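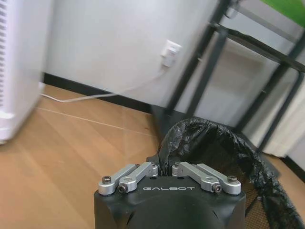
Keeping the Floor Clear for a Home Robot Build

If you've been following along, you'll know that the gripper is on, the arm moves more or less where I tell it to, and the job I've set my heart on is having it pull the full bag out of the wastebasket. It's a humble ambition, I know, but I've taken the rubbish out of this workroom for years and I'd love to hand the chore over! What follows is a collection of small things I've learned about getting the room itself ready, most of which would do you good even if the only thing moving about your floor is a vacuum.

Start with the cords

Get down on your knees and look along the skirting board before you look at anything else. A thin white cord against a white wall is easy to lose track of, and once it comes down from the power point and wanders off along the floor it's just the right height to be snagged by a wheel or a dangling bag. I like the little adhesive clips that hold the cord up on top of the skirting. Wipe the paint with a barely damp cloth, let it dry properly, press each clip on and leave it overnight before you ask it to hold anything. My first lot went on in a hurry over dust and I was picking them up for a week.

If the cord is too long, loop the slack loosely and tie it with a hook-and-loop strap. Please don't wind it tight, and don't run it under a rug where you can't see it getting warm or worn.

Bags that stay put

A black liner folded over the rim of a mesh wastebasket is a perfectly good arrangement for people, who can see what they're doing and have ten fingers. For a gripper it's a fair bit harder. The plastic is shiny and goes into new wrinkles every time you touch it, so no two attempts are quite alike.

Fold the edge over generously, a good hand's width, and smooth it down all the way around. Press the air out from the inside so the bag sits against the mesh and doesn't puff up over the rim. If it still slips, a wide elastic band under the lip will hold it, though you'll have to take the band off again before lifting, and I haven't worked out how to teach that part yet. Cristian Restrepo, whose bench is next to mine at the Pitamcombe shed, swears by bulldog clips. I tried them and spent the afternoon hunting for one that had pinged off behind the shelves.

Mark where things live

Anything that needs to be in the same spot every time should have its spot marked. I use low-tack painter's tape on timber floors, a short piece at each corner, and I change it every few weeks so the glue doesn't settle in. Long boards make a handy ruler too – line your tape up with a seam and you can put things back by eye.

Chairs, fans, air purifiers and the like deserve a mark as well. They get nudged when you sweep, and being out by 43 millimetres was enough to make my arm reach for the wrong place for most of one evening. I blamed the software, naturally. Leave whatever clearance the manual asks for around any vents while you're at it.

Looking after the linkages

The bars on a gripper like mine turn on pivots, and the pivots are held with hex socket screws. Check them with a hand key before each session, snug and no further. If one keeps working loose, take it out, clean the thread and put a tiny dab of removable thread locker on it, the sort you can undo later with ordinary tools. Keep it well away from the moving faces!

Dust and carpet fluff will find their way into the joints. A soft paintbrush gets most of it out, and I keep an old one on a hook for nothing else. Always switch the arm off at the power first, even for a quick brush.

A few odds and ends

Table and shelf legs in dark metal can be hard to see in the evening, for you as much as for the robot. Strips of pale tape at ankle height have saved my toes more than once.

Practise with a light load. I put scrunched newspaper in the bag to begin with and worked up to 800 grams, and I've no plans to go heavier until the lifting is a good deal smoother.

Write down what you changed, even if it's only the bag. Idun Sjögren gave me a school exercise book for it back in September and I've reached page 41, mostly in pencil, with a coffee ring on nearly every one. Next I want to have a go at tying the bag closed, so if you've managed it at home with two fingers and no thumbs, do write in and tell me how.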